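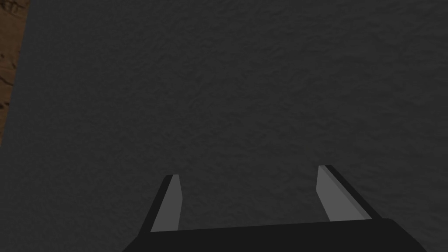 Changes to library opening hours and loans at Watcombe

Following the consultation held in April, the Library Service has confirmed new arrangements for Watcombe Library. A total of 374 residents replied, of whom 138 completed the paper form at the front desk. The Service is grateful to everyone who took part.

The main request was for later opening. The library will therefore remain open until 7 pm on two evenings each week, and will open half an hour later on the mornings that follow. Saturday hours are unchanged. The children's area will close at 5.30 pm on all days, as at present.

Borrowing limits have also been reviewed. Adult members may now take out 12 items at a time, and the loan period for large print and audio titles has been extended to four weeks. Reservations made at the Setel Road branch may be collected from Watcombe without charge. Members who prefer to receive notices by post should inform the desk, as email will otherwise be used.

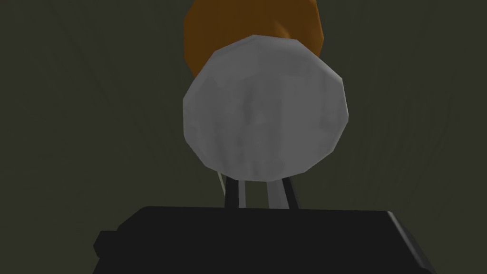

Work on the local history collection continues under Shuzhen Han. The parish maps and 312 bound newspapers have been listed and may be consulted by appointment. Items from the former Dreketti Hall reading room are still being sorted and cannot yet be requested. Readers wishing to see the maps are asked to give two working days' notice and to bring proof of address on their first visit.

The study room on the upper floor may be booked for up to three hours per day. Groups of more than six should apply in writing to Quang Kim, Branch Manager. Food is not permitted in the study room, although covered drinks are allowed.

Copies of the full consultation report are held at both branches. Comments on the revised hours may be sent to Yulan Deng, Head of Reader Services, and will be considered at the autumn review.

Issued by the Library Service, Jun 5, 2025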